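Refurb & Recycling Ops Board > Equipment & Budgets

Thread: second arm for desktop teardown or spend it on fingers/fixtures?

benchrat_mo
Posted Apr 24, 2018
Need a sanity check before I send numbers up. We do desktop teardown, mostly office towers, 70 a day when the trucks behave. One arm on the drive pull station now. Boss has money to spend before end of May and wants a one pager by Friday.

Options as I see it:
1) second arm same as the first, new cell next to it
2) keep one arm, buy better fingers, a real fixture for the cases, wrist camera upgrade
3) do nothing, hire a person for the afternoon shift

I lean 1. Talk me out of it or don't.

coldsolder
how long is a pull taking you now? and what's the arm waiting on. if its waiting on a human to open the side panel then a second arm just means two arms waiting

benchrat_mo
Yeah, panels come off by hand. Human lays the tower down, pops the panel, slides it in. Arm goes for the drive. Cable unplug is by hand too on most models, arm does it on maybe a few. The arm sits idle a lot, I'll admit that.

tallahatchie
Then you answered your own question. Option 2.

palletjack_dee
Disagree w/ tallahatchie. We went the fixture route at our place and it ate the whole year. Every tower family is different. Bought a beautiful clamp setup from Fovia, fits two models. The rest we shim with foam. A second arm at least gives you a spare when the first one is down for service, and it WILL be down.

tallahatchie
a spare arm for one station is a very expensive paperweight. Buy a service contract.

palletjack_dee
have you ever tried getting a service tech out in 15 days? ours took longer than that and we had the contract – the good one

sprocket_hound
Couple things on option 2 cause I did the quote dance last fall.

Fingers: don't buy the catalog parallel set and hope. Get blanks and cut your own tips. We got blanks from Zilik, 600 for the pair with spare screws, and a local shop did the tips. You will go through tips. Budget for at least a few sets in year one.

Camera: if you have one on the wrist already and it can see past the fingers, leave it alone. Put the money in lights. The inside of a case is dark and shiny at the same time, worst of both.

coldsolder
+1 lights. cheapest thing on the list and it fixed half our missed grabs

benchrat_mo
Lights weren't even on my list. Adding.

vern_in_receiving
Vernico has a light ring that clips on the wrist. Meh. Bar lights on the frame were better for us, ring gets in the way of the heatsinks.

sprocket_hound
Also nobody has asked – what's your mix? If it's all one brand of office tower, the drive cages are pretty samey and option 2 pays off fast. If it's a grab bag then dee has a point.

benchrat_mo
Mostly Dell from two contracts, then a tail of whatever. 11 models on the main list. The tail goes to the hand bench anyway.

tallahatchie
11 models of the same brand is nothing. Option 2, done, next thread.

palletjack_dee
11 models is 11 cable layouts. The cage is the easy part. The cabels are what kill you. I'd want to see what the gripper is up against before anybody signs anything.

benchrat_mo
Fair. Wrist cam from the drive station, one of the common ones: 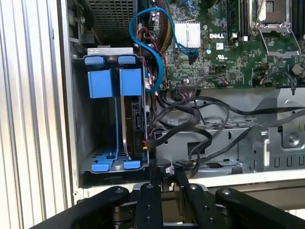
What I'd put in the one pager, draft 1

1. Lights first. Bar type, two per cell. Small money, goes in no matter what.

2. Finger blanks plus tips. One narrow set for the blue carrier handles, one general set. Spares.

3. Fixture. Simple stop blocks and one clamp. Not the fancy one.

4. Cable step stays human for now. Drive's still got its power lead on in that shot, and look at the black cables running across from the cage. I'm not paying for software to sort that out this year.

5. Second arm parked till next budget, with a real idle time number behind it.

Pick holes pls.

palletjack_dee
ok that's a decent one to start with, handles are bright and they hang out where you can get at them. Still hate the cables. How much of that mess does your person move before the arm goes in?

benchrat_mo
Depends who's on. No written step for it. Guess that's item 6.

sprocket_hound
That's item 1. Costs zero. Write down "power and data off the drive, cables pushed to the board side" and tape it to the bench. Then measure again before you buy anything bigger than a light.

Narrow tips yes. With two carrier handles side by side like that you want to grab one and not lean on the other. Measure the gap on the tightest of your models, not the average.

coldsolder
and watch the blue sata. looks too much like the handle color if your vision is doing anything dumb w/ color. ours grabbed at the cable for a week before someone figured it out

tallahatchie
^ this. Shape, not color. Or swap the threshold per model, which is a pain.

vern_in_receiving
Put a line in for gripper wear too. Not tips, the gripper itself. Brandão quotes a rebuild kit, get the price in writing now so its in the budget and not a surprise in the fall.

palletjack_dee
Fine, I'll come down to option 2 with an asterisk. Put the second arm in as an optional line with a price. If you leave it off totally you won't get it next year either, that's how ours works anyway.

tallahatchie
If they see it with a price they'll buy it and cut the lights. Seen it happen.

palletjack_dee
your bosses are weird

benchrat_mo
Mine might do exactly that tbh. Leaving the arm as a sentence, no price. Idle time logging starts tomorow, I'll post the numbers when I've got a couple weeks.

sprocket_hound
Log it by cause. Waiting on panel, waiting on cables, failed grab, fault. One big idle number won't tell you what to buy.

benchrat_mo
Will do. Anyone got a part number for bar lights that don't flicker on camera?

vern_in_receiving
pm'd you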